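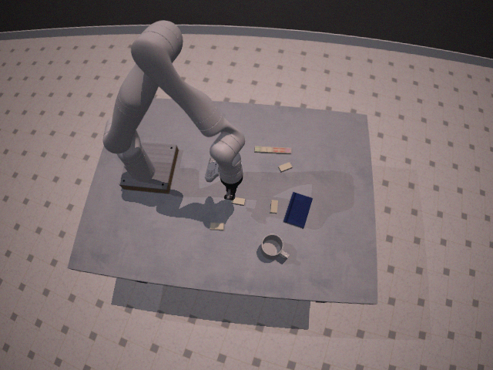
Rehearsing a block pick in simulation before you touch the real arm

Posted 22nd July in Workshop Builds

If your arm is bolted down and your fingers are itching to run it, give the simulator one evening first. I did this for the arm on our shared bench at Grerncombe and it was the most fun I've had with the whole build!

What you need
A model of your arm and gripper
Modarport (I used version 2) or any simulator you like
A tape measure

Step 1. Build the table
Measure your real bench and type the numbers in. Ours is 1,424 mm on the long side. Get the mounting plate in the right spot too — mine started out 8 mm off and every single grasp landed beside the block.

Step 2. Add the clutter
Start with small tan blocks, then drop in everyday stuff. A blue book and a white mug are great, the book for being flat and wide, the mug for being tall enough to catch a careless elbow. Turn things at odd angles. Real benches are never tidy, and ours certainly isn't.

Step 3. Teach the hover pose
Bring the wrist over a block so it points straight down, with the fingers just clear of the table. Save that pose as "hover". All your picks will start and end there, so take your time with it.

Step 4. Go down slowly
Lower the gripper in a straight line and close it. If the block shoots away, check friction first. I had mine set close to ice and spent a happy hour chasing blocks across the floor tiles.

Step 5. Try the awkward ones
Pick the block nearest the base, then one beside the book. The near one makes the elbow fold up a lot, and you may run into a joint limit. Adding a second waypoint above the table fixed that for me.

Step 6. Move to the bench
Export the poses, cut the speed way down, and keep a hand on the stop button. Run the hover pose with no block first.

In August I want to try stacking, 2 blocks to begin with.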